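Skekent Robotics Club
Minutes, June meeting, Room 9

Minutes by me again, Ivana Insaurralde (I drew the short straw, and Ilham types with two fingers). If I got something you said wrong, tell me before the next meeting and I'll fix it!

We started at 4:10 because the door was locked and we had to go find a key. Ilham Hartono ran the meeting. Last month's minutes were approved with one fix: I wrote that the build team had finished the drive base, and they would like it known that they have not finished the drive base, they have finished the drawing of the drive base. Sorry, build team.

Money

We have $200 left for the year, and everybody had an idea for it. The build team wants bearings and a second set of wheels. The sim team wants more memory for the old desktop, the one we call Grulitz, which takes so long to load a table with anything on it that people go get a snack. I said T-shirts and was shouted down, fair enough. We voted and the memory won, but it was close, and Ilham promised the build team they get first pick in the fall. Someone please hold him to that. I will be looking up what kind of memory Grulitz takes, so nobody order anything until I've posted it.

Sopacua entry

This took up most of the meeting. For anyone who missed it, we are entering the simulated arms event at Sopacua, so no hardware goes in the van this time, just a laptop and whatever we've got working. The task we picked is the breakfast one: two arms, a plate, an egg carton. One arm steadies the carton and the other one brings the plate over, and then the egg has to end up on the plate in one piece. We named our controller Matel (long story, ask the seniors).

Where we are: reaching for the plate is in decent shape. Ilham's team rewrote the approach so the gripper comes in low with the fingers already open, where before it was opening them at the last second and bumping the rim. The rim is the part we grab, so bumping it was kind of a big deal. The carton is harder. It's small, there isn't a lot to hold on to, and the code that decides where the fingers go was written by me at one in the morning, so I know exactly who to blame. I'm rewriting it this month.

Then we had a long argument about the egg. Half the room wants to start every practice with one egg in the same well until we can do it in our sleep. The other half says we should shuffle the wells right away or we'll train ourselves into a corner and cry about it at the event. I was on team same-well, I admit it, and I lost! We are going to keep the one egg but move it to a different well each practice. Everyone seemed okay with that by the end, or at least hungry enough to stop talking.

Somebody also asked if we can lean on the overhead view only and drop the gripper views so Grulitz doesn't choke. The answer for now is no. The gripper views are how we check the finger gap, and I really don't want to line up on that plate from across the table. We'll talk about it again after the memory goes in.

Other stuff

The rules packet for Sopacua needs two signatures per student, one from home and one from school. I still have almost everybody's missing. Please, please bring them, I can't send the form without them and I'm going to be a pest about it.

The display board in the hallway still has last year's sumo bots on it. We agreed to swap it for the breakfast project and I said I'd write the text if somebody else does the cutting and gluing (I am not allowed near the paper cutter). We picked these on the projector, and they'll go across the top of the board in this order:

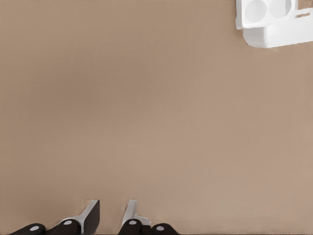 Gripper open, white holder up in the corner

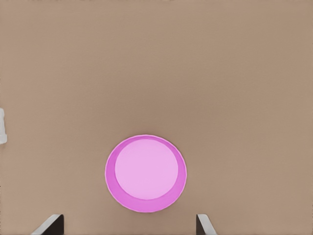
Plate ahead of the fingers, no contact yet

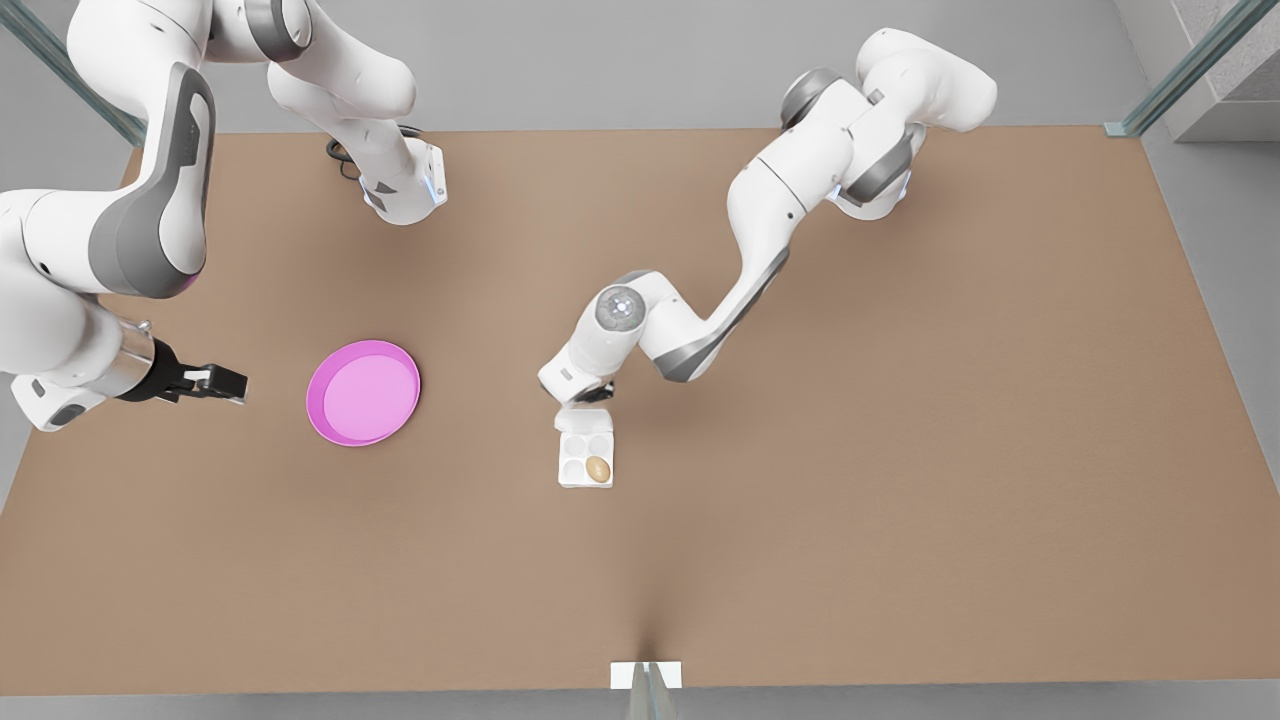 Both arms over the table, one egg in the carton

Simulator renders: Ilham Hartono / Skekent Robotics Club. Please ask before reposting.

A couple of people thought the third one should be printed bigger than the other two, and I agree, it's the only one where you get both arms. Ilham is checking if the library printer can do that size. Background paper will be dark blue, leftover from the science fair, so that costs us nothing.

Who's doing what

Me: carton grasp rewrite, board text, memory for Grulitz, chasing signatures.
Ilham: egg shuffle in the practice setup, printing, and a short write-up of the new plate approach so the rest of us can follow it.
Build team: drive base (the real one), plus a parts list for the fall so we can vote on it early.
Everybody else: run at least one practice on Matel before we meet again and put what happened in the log. Write down the bad runs too, with the well the egg was in. A line that says "didn't work" is no use to me when I'm trying to find a bug.

Next meeting is same room, 4:00, and the key should be at the front office under the club's name. We stopped at 5:25. Snacks were pretzels, and the sim team is bringing them next time.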